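Section 4: Oiling and caring for the timber top

Applies to the Lader and Barros tables with a solid softwood top. If you have the Clollow table, which has a factory lacquer, skip to Section 5. Do not put oil over lacquer. It will sit on the surface and stay tacky.

4.1 Before you start

The top is supplied sanded and unsealed. It will mark easily until it has been oiled, so do this before the table goes into daily use. Allow one evening for the first coat and the following evening for the second. The table can stay assembled, but it is easier to do the underside if you have not yet fitted the legs (Section 3, step 10).

You will need:
Tidthorpe hardwax oil, 400 mL tin (one tin covers two coats on either size, both faces)
Lint-free cotton rags, at least six
400 grit sandpaper and a cork block
A flat stirring stick
Nitrile gloves
A metal bucket with a lid, half filled with water

Not supplied: rags, gloves, bucket.

CAUTION: Rags soaked in oil can heat up and catch fire on their own as they dry. Put used rags straight into the bucket of water and close the lid. Never leave them scrunched up in a bin, in the shed or in the back of the ute.

CAUTION: Work with windows open. Keep the tin away from pilot lights, heaters and cigarettes until the oil has cured.

4.2 Preparing the surface

1. Leave the top unwrapped in the room where it will be used for at least two days. Keep it flat and let air reach both faces. If it is leaning against a wall, turn it around halfway through.

2. Check the top in low side light, such as a torch held near the surface. Pencil marks and glue spots are hard to see from above and will show up dark once oiled.

3. Sand lightly with the grain. Use the 400 grit paper on the cork block and let the weight of the block do the work. Do not use an orbital sander with coarse paper. The swirls it leaves are not visible on bare softwood but become obvious under the first coat.

4. Ease the edges by hand with two or three light strokes. Oil wears off a sharp edge first.

5. Vacuum with a brush head, then wipe with a rag barely dampened with water. Wait until the surface is dry to the touch before going on.

Note: The water may raise the grain a little, so that the top feels furry. One more light pass with worn sandpaper will fix this. Vacuum again afterwards.

4.3 First coat

1. Stir the oil thoroughly, lifting from the bottom of the tin. Do not shake it.

2. If the underside is accessible, start there. An unoiled underside takes up moisture faster than the face and the boards may cup.

3. Pour a small amount onto a folded rag and work it in along the grain, one board at a time. The coat should look thin. If you can see puddles, you have used too much.

4. Go over the end grain twice. It drinks more oil than the face.

5. Wait 10 minutes, then wipe off everything that has not soaked in, using a clean rag. Change rags when they start to drag.

6. Look across the surface toward a window. Shiny patches are oil still sitting on top. Wipe them again.

7. Leave overnight. In a cold room, below 10 degrees, allow a full day.

Note: Softwood takes oil unevenly around knots and where the grain fans out. Some variation between neighbouring boards is normal and evens out somewhat in the first year as the timber yellows. It is not a fault and is not covered by the warranty.

4.4 Second coat

Repeat 4.3, using about half the oil. Do not sand between coats unless the surface feels rough. If it does, rub it back by hand with worn paper and vacuum well.

The top can take light use after one day. It will not reach full hardness for two weeks. Until then, do not put anything rubber-footed, hot or wet on it, and do not cover it with a cloth or plastic sheet.

4.5 Everyday care

Wipe spills when they happen. Use a soft cloth and plain water, or water with a few drops of dish soap. Wring the cloth well.

Do not use spray-and-wipe cleaners, bleach, vinegar or steam mops. Vinegar is often suggested for timber but it dulls this finish.

Use a mat under hot dishes and under pot plants — the saucer alone is not enough, as terracotta sweats.

Cups, tins and lamps left in one place will leave a paler patch where the light does not reach. Move things about in the first few months and the colour will settle evenly.

4.6 Joins and movement

The top is made from boards glued edge to edge. Faint lines between boards are part of the construction. The timber widens slightly in humid weather and shrinks in dry or heated rooms, and a line you could not feel in January may be just noticeable to a fingertip in July. Leave the slotted brackets under the top a quarter turn loose so it can move. If they are done up hard, the top may split.

Contact us if a join opens far enough to slip a piece of paper into it. Do not fill it with glue or putty first. Have your order number ready; the part number for a replacement Lader top is 3,421 and for Barros it is 1,319 (leave out the comma on the web form).

4.7 Re-oiling

Put a teaspoon of water on the area that gets the most use. If it beads, the finish is sound. If it soaks in and darkens the wood within a few minutes, let it dry overnight and apply one thin coat as in 4.4. Most households need to do this once a year. You can treat a worn patch by itself, but feather the oil out to the nearest join so there is no hard edge.

For rings and light scratches, rub along the grain with 400 grit paper, wipe clean and re-oil the spot.
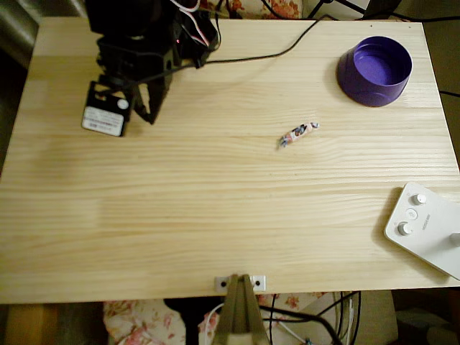
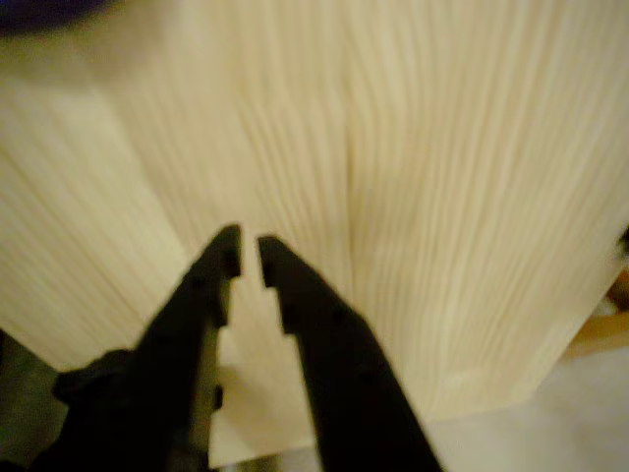

Fig. 4: Pale softwood with its grain showing.

4.8 Storing leftover oil

Press the lid down firmly and store the tin upright, away from frost. A skin may form on the surface. Cut around it and lift it out whole; the oil underneath is fine to use. Take tins you no longer want to your council's household chemical drop-off. Do not tip oil down the sink or a stormwater drain.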